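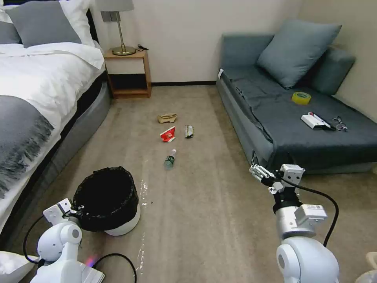

Skikengate guesthouse opens its doors in February, and I'm so happy I can finally say that out loud

My name is Ka-ming Ng, and I run Tokusik, a small company that looks after places to stay for people who are in town for work, family or a long-overdue rest. In February we start taking guests at Skikengate, our second house and by far the bigger job of the two.

I wanted a place where you could stay three weeks without feeling like you were living out of a suitcase (I've done plenty of that!). So we kept the kitchens big, put a proper laundry room on the ground floor and set quiet hours from 10 p.m. Check-in runs until 11 p.m., and if your flight is late, call us – a real person picks up.

Rates start at $89 a night, or $312 for a four-night stay, and both include breakfast. Breakfast is served in the Murakami Room, named for the family who had the building before us and who left us their enormous dining table. I may have cried a little when they handed over the keys.

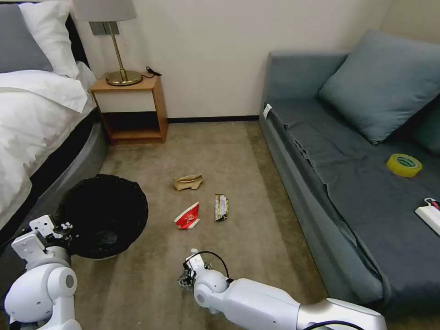
Sleep was the thing I fussed over most. I tried out more mattresses than I care to admit, and I drove our supplier up the wall about pillow filling. I also like a bedroom where you can do something other than lie down, so a sofa across from the bed, with soft beige carpet between the two, makes me very happy. Add a lamp on the nightstand for late reading and I'm set for the evening.

Bookings open at noon on the first of the month through the Tokusik website or by phone. Anyone who has stayed at our first house gets two days' head start, and you'll find the code in your last receipt. Reporters and travel writers who'd like to look around before we open can write to the Tokusik press desk and ask for me – I'll put the coffee on.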